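Forum Stollmont > Maison et bricolage > Huiler une table : combien de couches ?

Selilitz
09/10/2020
Bonjour à tous ! Je viens de poncer ma table de salle à manger (grain 120 puis 180) et j'hésite entre l'huile dure et le vernis mat. J'ai deux enfants, donc les taches, je connais... Vous mettriez quoi ?

Chamoun
L'huile, sans hésiter. J'ai mis trois couches d'Elum sur la mienne, 17 heures de séchage entre chaque, et je peux rattraper une rayure dans mon coin sans tout reprendre.

mimi_245
Pas d'accord du tout ! L'huile c'est joli six mois, et puis un verre de rouge oublié et c'est fichu. Vernis à l'eau, deux couches, et on n'en parle plus.

Chamoun
Ben si tu n'entretiens jamais, forcément... Une couche par an en octobre, ça prend 8 minutes au chiffon.

Selilitz
Merci ! Je penche pour l'huile, mais j'ai peur que ça fonce trop, j'aime bien le bois clair comme ça.
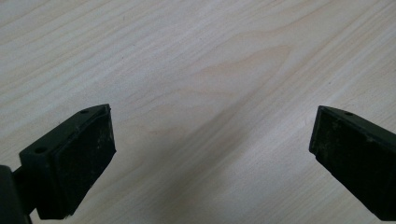

Atelier1239
Essaie d'abord sous le plateau, et prends une huile légèrement pigmentée blanc, sinon ça va jaunir. Par contre pour le vin, mimi a raison.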